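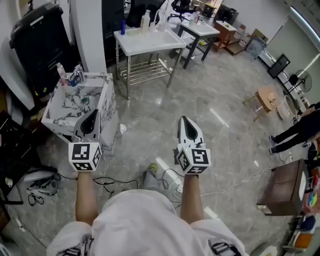
One gripper in each hand, held at waist level, with the marker cubes above the hands.

Workshop Tips: Trying Out Hand-Held Grippers

These tips come from comparing two makes of hand-held gripper, the Brovano and the Rovmont, on ordinary sink and table chores. Most of them apply to any pair with printed marker cubes and a trigger grip. I have logged 3,086 takes so far and thrown out 1,253 of them, nearly all for the faults listed below.

Before you start

Clear the floor first. Cables should run along a wall or under a mat, and the ones you can't move should be taped flat. You will be looking at your hands and won't see your feet. Wear flat shoes with a closed toe.

Put the small stools somewhere you don't need to step. A low stool catches you at the shin when you back away from a sink with both hands full.

Wipe the marker cubes with a dry microfiber cloth. Glass cleaner lifts the ink on some prints. If a corner of a marker is scuffed, replace the whole face. Touching it up with a pen gives you a marker that reads on one take and drops out on the next.

Check the fingers for crumbs, tape glue and lint. Soft rubber picks up everything. Warm water with a drop of dish soap is enough, and the fingers should air dry before you use them.

Holding them

Keep your elbows close and let the grippers sit at waist height between tasks. Holding them higher looks more alert but tires the shoulders in a few minutes.

Don't let your thumb ride up over the cube. On the Rovmont the grip is short and a large hand creeps upward. A wrap of cloth tape at the right height fixes it. The Brovano has a longer grip and didn't need the tape, but it is heavier at the nose.

Practice closing slowly. A fast squeeze knocks over light bottles before the fingers have hold of them.

Picking up crumpled and soft things

Wadded paper, tissue and thin cloth are a better test than a block or a cup. Come straight down with the fingers nearly closed, press lightly, then close the rest of the way. Coming in from the side just pushes the thing along.

If two small items are lying together, take the top one first. Trying for both usually gets you neither.

A fine diamond pattern on the inner faces holds paper well. For slick plastic film I had better luck with the smooth Grastis pads, which slip over the finger and cost less than a new set of fingers.
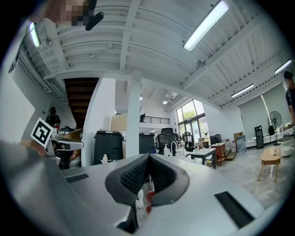 Lighting and windows

Tall windows are the main nuisance. Set the exposure with the tool pointed the way it will point during the work, and leave it there. Auto exposure will swing every time you turn toward the glass.

Long fluorescent fixtures can show up as slow bands across the picture. Change the shutter setting to suit your power supply before you blame the camera. Blinds half down are worse than blinds all the way down, as the stripes land on the markers.

Turn standing fans away from the table if you are working with tissue.

Comparing two makes fairly

Use the same person for both, the same objects, and the same order. Do 6 practice tries with each gripper and don't count them. Swap which one goes first after lunch.

Write down drops, markers lost, and anything that hurt. The last one matters more than I expected. The Brovano won on drops, and I still reach for the Rovmont for a long session.

Run both through one controller. I used the Uchida box with the factory settings. Changing controllers halfway means starting the count over.

Putting them away

Lay the grippers on their sides with the fingers open. Left closed, the rubber takes a set, and after 4 weeks in a drawer mine no longer met at the tips. Store the cubes in a box with a lid, out of the sun. Coil the cables loosely and hang them on a hook.

Last updated 2023-07-23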